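Banadum Sock Notes: a data card for a collection of home knitting and darning records 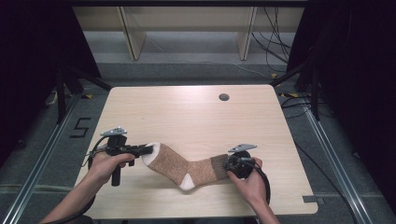

A tan sock with a white toe and heel and a darker brown ribbed cuff, stretched sideways over a table.

What this is

Banadum Sock Notes is a plain collection of written records about hand-knit and store-bought socks: how they were made, how long they lasted, where they wore through, and what people did about it. There are 300 records in this release. Each one covers a single pair and was written by whoever wore it or mended it (often the same person, but not always, as anyone with a large family will know).

It grew out of a mending circle in Vavenville, where Natsumi Koyama kept a notebook by the tea things and asked people to jot down what they were working on. The notebook filled up, then a second one did, and at some point Riku Oshima offered to type the lot into a spreadsheet over the winter. I've been tidying it ever since, and I'm very fond of it.

What's in the folder

socks.csv -- the main table, one row per pair
notes.txt -- the longer remarks, matched to the table by record number
yarns.csv -- fiber content and thickness, where the writer knew it
words.txt -- a short list of the mending words people used and what they meant by them

Everything is plain text and should open in whatever you've got. The columns are separated by commas, and remarks containing commas are wrapped in double quotes.

The columns

record: a number from 1 to 300. The order is the order of the notebooks and doesn't mean anything else.
made_by: hand, machine, or unknown. A hand-cranked sock machine counts as machine, after a long and very friendly argument.
fiber: the main fiber as the writer gave it. "Wool" covers a great deal of ground here, I'm afraid.
first_hole: heel, toe, ball, cuff, or none yet.
months_worn: the writer's own estimate. Please treat these kindly. People remember the month they were given a pair of socks much better than the month they wore through them.
repair: woven darn, Swiss darn, patch, reknit, or left alone.
happy: yes, no, or so-so. This was Natsumi's idea and I think it may be the best column in the whole table.

How it was gathered

The first 80 records come straight from the notebooks. Another 100 came in by mail after Viola Donati wrote a little piece about us for the Montes yarn shop newsletter, and the rest were collected at the swap table we hold every September. Everyone who gave a record knew it would be shared. Names have been taken out, along with remarks that were really about somebody's relatives.

Things to know before you use it

The people in here like mending. They tend to own thicker socks than most folks, and they keep them going long after other people would have thrown them out, so please don't use this to say how long a sock lasts in general. Thin dress socks hardly appear at all.

Heel holes may be a bit overcounted. Aurel Enache was teaching a heel class when the second notebook was going around, and quite a few pairs came along for that very purpose.

Cotton is a muddle. In the mailed records, people sometimes wrote "cotton" for anything smooth, and I could only check the ones that still had a label. The ones I couldn't check have a question mark after the fiber. If your software dislikes question marks, strip them out, but do keep a copy of the column as it came.

There are 8 records with no entry under repair. Those are blank in the notebooks too, and I've left them that way.

Changes in this release

Fixed the record numbers in notes.txt, which had slipped by one partway down -- thank you, Reiko Takeda, for catching that!
Folded "duplicate stitch" into "Swiss darn," with the original wording kept in the remarks.
Took out two pairs of mittens.

Using and sharing

Use it for whatever you like: a class, a pamphlet, practice with spreadsheets, settling a disagreement about reinforced heels. If you share it further, please mention Banadum Sock Notes by name and pass this page along with the files. Corrections are always welcome, and so are new records. Leave them with Riku at the Vavenville circle, or tuck them in the blue folder at the Flodovport library desk, where I pick them up whenever I'm returning books.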